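Week 6 – Packaging and Storage of Fresh Produce
Handout, part 2 (part 1 was respiration + ethylene, get it from someone if you missed)
Rūta Eglītis
October 17, 2020

Read before lab. Bring a pencil, the pens smear on the wet sheets.

1. Where we left off

Harvested produce is still alive. Takes in oxygen, gives off carbon dioxide, water and heat. Everything in packaging comes back to this. A package that ignores the heat cooks the load slowly from the middle out.

Fast breathers – asparagus, broccoli, sweet corn, mushrooms, peas.
Slow breathers – onions, potatoes, nuts, dried fruit, most apples once cold.
Middle – peaches, tomatoes, carrots with tops off.

Rule of thumb from last week: rate goes up two to three times for each 10 C rise. Know this one. It was on the quiz last January and half the room left it blank.

2. What a package has to do

Hold the weight, incl. the weight of what gets stacked on top.
Let heat out.
Keep enough moisture in (but no puddles).
Stop bruising. Three kinds – impact, compression, vibration. Vibration is the one people forget, long truck ride, fruit in the top layer rubbing all the way.
Be cheap enough to use.

These pull against each other. More vents = better cooling, weaker walls. More lining = less bruising, slower cooling. No perfect box, you pick for the crop and the trip.

3. Materials

Corrugated fiberboard. Light, prints well, folds flat. Loses strength in humid air, and a cold room is humid. A box that tests fine dry can lose half its stacking strength after a few days in storage. Wax coating helps but makes recycling hard.

Rigid plastic (returnable). Washable, stacks well, vents don't weaken with damp. Costs more up front, and somebody has to get them back. Allotano case study covers the return loop, skip the section on deposits.

Wood. Oldest of the three. Strong when wet, stands up to rough handling, easy to fix with a hammer. Heavy though, and hard to get really clean. Rough inside faces scuff soft skins so line it for pears and peaches. Unfinished wood also takes up some water from the fruit early on, so expect a bit of weight loss in the first day or two.
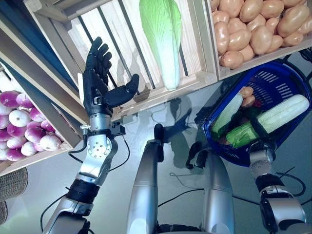 Fig. 1. Wooden crate, pale unfinished boards, slatted back panel.

Slat spacing is a design choice. Wide gaps for onions and potatoes, you want air moving. Narrow for small fruit. Edges of the slats matter more than people think – a sharp edge under load leaves a straight line bruise that shows up three days later and gets blamed on the picker.

4. Vents and airflow

Air takes the easy way. If there is a gap between pallets it goes through the gap and not thru the boxes. So:

– line up vents from one layer to the next
– don't cover side vents with liners or labels
– a few large vents beat many tiny ones, tiny ones get blocked by the fruit itself
– keep vents away from corners, corners carry the load

Forced-air cooling pulls cold air through the stack with a fan. Room cooling just waits. Hours against a day or more, depending on crop and packing. Draw the two setups side by side in your notes, I will ask for the sketch.

5. Worked problem

Castine cold room. Pears, net weight 2,494 kg, come in at 26 C, target 2 C. Specific heat 3.8 kJ per kg per degree. How much field heat to take out?

Heat = mass x specific heat x temperature drop
= 2,494 x 3.8 x 24
= 227,453 kJ (rounded)

Field heat only. Respiration, fan, lights, door openings and the containers all come on top. Most common mistake is forgeting the containers.

Now you try: same room, 300 kg of peaches, same start and target, same specific heat. Then do it again with 590 kg. Show units. No units no credit.

6. Stacking

Load on the bottom box = weight of one full box x number of boxes above it. Stack of 6, bottom box carries five. Sounds obvious, people still multiply by six.

Column stacking (corners over corners) – strongest, but tips easier.
Cross stacking – steadier, gives up strength in fiberboard since the corners don't line up. Wood minds this less.
Mixed – columns below, top layers crossed. Common answer in practice.

Overhang off the pallet edge is bad, even a little.

7. For next time

Read Kuusk, chapter on humidity, up to the chart with the two curves.
Finish both parts of the problem in section 5.
Look at the Ratico data sheet and find the vent area as a percent of wall area. Side walls only, leave out the base.
Lab groups stay the same. Closed shoes, hair tied back.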